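Chapter 4
Sitting Down: Why Comfort Is So Hard to Measure

I bought the worst chair of my life after sitting in it for 20 seconds. It was in a showroom in Setumham, on a wet afternoon in October, and I had been walking all day in shoes I already regretted. I sat down, I sighed, I paid. By the end of the first week I was eating dinner standing at the kitchen counter.

I tell this story at the start of every course I teach, partly to cheer up the students who have done the same thing (there are always a few) and partly to get us to the question this chapter is about. How could a chair feel so good in the store and so bad at home? I hadn't changed. The chair hadn't changed either. What changed was the amount of time I spent in it, and time is the ingredient most people leave out when they talk about comfort.

In Chapter 3 we looked at the body as a set of loads and supports, and we drew a lot of arrows. Keep those arrows handy, we'll need them again in section 4.2! But for the next few pages I'd like you to put the pencil down and think about sitting the way you did before you opened this book, as something you do all day long without giving it a thought.

Try a small experiment. Sit however you like and read the next two pages. Every time you notice that you've moved – a leg crossed, a hip shifted, a hand pushed under your thigh – make a tick in the margin. Most of my students guess they'll make one or two. They end up with a whole column of them, and several complain that once they started paying attention they couldn't stop fidgeting. Fair enough, that's a real problem with this kind of study, and we'll come back to it when we talk about observers in section 4.5.

The word I'll use for all this moving around is resettling. A resettle is any shift of weight big enough to change which part of you is carrying the load. Scratching your nose doesn't count. Leaning over to scratch your ankle does. Early on, I assumed that a person who resettles a lot must be uncomfortable, and that a good seat would keep people still. I built a whole semester project on that idea, and it fell apart in the second week. My students in Treloar watched people in a library reading room and logged 2,817 resettles, and the readers who said they were happiest with their seats were often the busiest movers. They tucked up a foot, turned sideways, slid down, sat up again. The seats let them.

So we have two very different reasons to move. You can move to get away from something, like a hard edge behind the knee or a seam under the hip. Or you can move simply because bodies like to, and the seat happens to leave you room. From across a library the two look nearly the same. Telling them apart is most of the work in this field, and I still get it wrong. 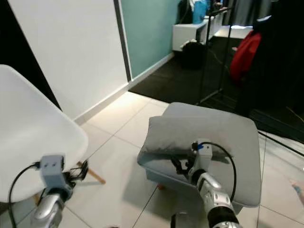
Doesn't softness settle most of this? Put enough padding under someone and surely the reasons for getting away from the seat disappear. I hear some form of that objection every year, usually before the first break, and I like it because it's half right. Padding spreads your weight over a larger area, so the pressure at any single point goes down. For the first few minutes that feels wonderful. Then the padding packs down, your hips sink, your knees end up higher than you expected, and your lower back starts to round. A deep, squashy seat also holds on to you. Resettling takes more effort, so you do it less, and the spots that are carrying your weight keep on carrying it.

A hard seat with a good shape can do surprisingly well in comparison. A curved shell gives your back something to meet, and a firm surface is easy to slide around on. What it can't do is forgive you if your body doesn't match the curve. The designer had to pick somebody's back to draw, and it may not have been yours. (It's never mine. I have long thighs and a short trunk, and I've made my peace with carrying a pillow.)

Then there are the seats with no back at all: stools, benches, ottomans, the wide windowsill in my old office in Murnik. People tend to rank these low when you hand them a survey, and then you watch them at a party and see those spots fill up first. You can sit on any side of a backless seat, face whichever way the talk is going, and leave without climbing out of anything. For a short stay that's worth a lot. After 55 minutes of a lecture, it isn't worth nearly so much, and you'll see elbows on knees all along the row.

Which brings me back to my awful chair. It was deep, low and very soft, and in the store it rescued me from my shoes. My test was honest enough, but it was a test of being tired and sitting down, and almost any seat would have passed. If I'd brought a book and stayed in it until the salesperson got nervous, I would have learned something useful.

We'll need a few tools to do better than that. Section 4.1 gives you a simple log sheet for resettles, with the same codes we used in Treloar. Section 4.2 goes back to the arrows and works out where your weight goes when you slouch. Section 4.3 is about padding, and section 4.4 looks at rating scales and the odd things people do with them, including the long Trirura waiting room survey, which collected up to 3,000 forms and managed to forget to ask how long anyone had been sitting.

Before you go on, count the ticks in your margin. Write the total at the top of this page, along with what you were sitting on and what time it was. You'll want both for Exercise 4.1.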